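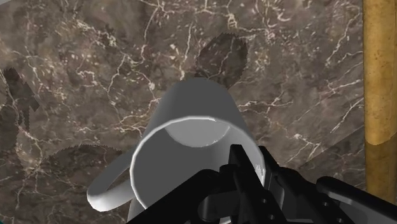
Attachment 1: white mug on the brown marble surface

Ticket 1809
Product: Esik Web Shop, image upload module
Status: Waiting for customer
Priority: Normal

Customer message:
Hello, we run a small kitchenware shop in Sutville. Since the update in August, our product pages load very slowly. The page with mugs needs 25 seconds before all the pictures are shown. The text and the prices come immediately. I tried two browsers and also my phone, and it is the same everywhere. Please advise.

Support, 9:40
Thank you for the clear report. I opened your mug page from our Stondoton office and I can confirm the delay. The page has 46 pictures and all of them are sent in the original size. The small previews were not created.

Support, 11:15
I found that the preview folder is set to "read only". I changed this setting and started the preview job again. It stopped after 12 files with the message "disk quota reached".

Support, 13:05
Your plan includes 125 MB for previews, and old previews from the Xolalpa theme are still using most of it. May I delete them? You do not use this theme anymore, but I prefer to have your written permission first.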